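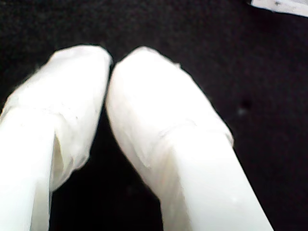 Suominen wanted to know, before I had my coat off, whether the open day had changed my mind about the gripper cell. Told them no, and that I'd write it up while it was fresh. So, Friday, 4:40 pm, notes from the visit to Cloteteck.

What we were told: the cell picks thin flat parts off a dark mat, two fingers, no suction, up to 1000 picks a shift. The slide said "per shift" and didn't say how long a shift is. I asked. Eight hours, then "it depends on the site." Wrote down both.

What we were shown: 39 picks, by my tally marks on the back of the program. 34 clean, 5 not. Of the 5, two were dropped on the way over to the tray, two never left the mat, and one came up with a second part stuck under it. The presenter called that last one a success. I didn't. Anyone reading this who was also there can argue with me at the bench.

Fingers. White, with a white wrap over the tips. Looks hand-folded, wrinkled, and the edge on the right one is uneven enough that I'd call it torn. I asked what the wrap was and got "a grip layer," which is a job and not a material. Could be tape, could be film. Nobody offered to let me touch it. Questions I'd want answered before we spend a cent:

- how many picks before the wrap has to be redone
- who redoes it, and does the cell get recalibrated after
- does it leave anything behind on the part
- were the 1000 picks done with the wrap or with bare fingers

The last one matters most to me. If the number came from bare fingers then we watched a different machine from the one on the slide.

The dark mat bothers me too. White fingers on near-black is about as easy as it gets for the vision side. Our trays are light gray and scratched to bits. Asked if they'd run it on a light surface and was told the software "handles contrast automatically." Asked to see it. Not on the schedule. I had one of our own gray liners in my bag for exactly this and it stayed in my bag.

In fairness: the approach is smooth, no chatter when the fingers come together, and it stopped right away when the operator hit the button. Cycle time was steady. I timed 21 seconds on three separate picks. Slow for what we do, but steady. Do the math though - 21 seconds a pick over eight hours doesn't get you much past 1370 even with nothing going wrong, so 1000 leaves room for stops but not a lot of them. With 5 bad ones in 39 I don't see it.

The Nirport rep was on the same tour and asked about spare parts. Lead time is "being worked out." Fingers are sold in pairs only.

Lunch was good. Parking was not.

To do:
- ask Cloteteck for the raw log from the 1000-pick run, not the summary
- ask for a sample of the wrap, even a scrap
- get a trial with our parts on our liner, at least one full shift, one of us in the room
- Anus project stays on manual pick until we have all of that

Suominen thinks I'm being hard on them and that a demo is always a bit rough. Fine. We can look at it again when the log comes in. The gray liner is back in the second drawer.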